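Sorting the bathroom stuff into little baskets

Quick one tonight, dinner's on. A few of you asked how I got the vanity drawer under control, so here's the short version. Takes about 26 minutes if you don't stop to try on old lip balm.

What you need
A small basket with a handle. Ones with holes or slats in the sides, so dust and hair fall through and you can see what's in there.
A clear bit of bench or table. White is good, you spot the bobby pins.
A damp cloth, an old toothbrush, a comb.
A bin within reach.

Step 1. Empty the lot
Everything out. Don't sort as you go, you'll be there till midnight. Wipe the drawer while it's bare.

Step 2. Start with the brush
Pull the hair out with the tail of the comb, working from the handle end up. Then warm water, a drop of shampoo, scrub between the bristles with the toothbrush. Padded brushes — don't soak them, water gets in behind the cushion and stays there. Dry bristles down on a towel overnight.

Step 3. Basket and brush side by side
Check the size before you commit. If the brush is longer than the basket is wide, it goes in handle up or it lives beside it. Mine goes in head up.
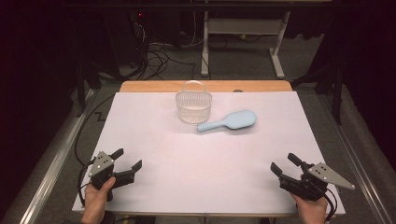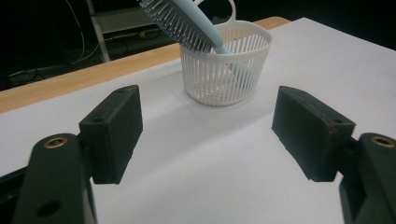 Step 4. Fill it, but not much
Daily things only. Hair ties, clips, the one moisturiser you use. Heavy bottles stay out, a little handle won't thank you for it. Tharun Lobo left a comment last time saying he lines his with a face washer so the clips don't poke out thru the gaps. Works a treat, and you can chuck it in the wash.

Step 5. Everything else
Spares go in a tub under the sink. Out of date sunscreen goes in the bin, check the bottom of the tube for the stamp. Hotel minis, be ruthless. I had one from Sandon that had gone a funny colour.

Keeping it that way
Rinse the basket in the shower every few weeks, hairspray makes the plastic tacky and then evrything sticks. Bicarb paste if it's really bad. Avoid the dishwasher, thin plastic warps.

Towels next time, probaby January.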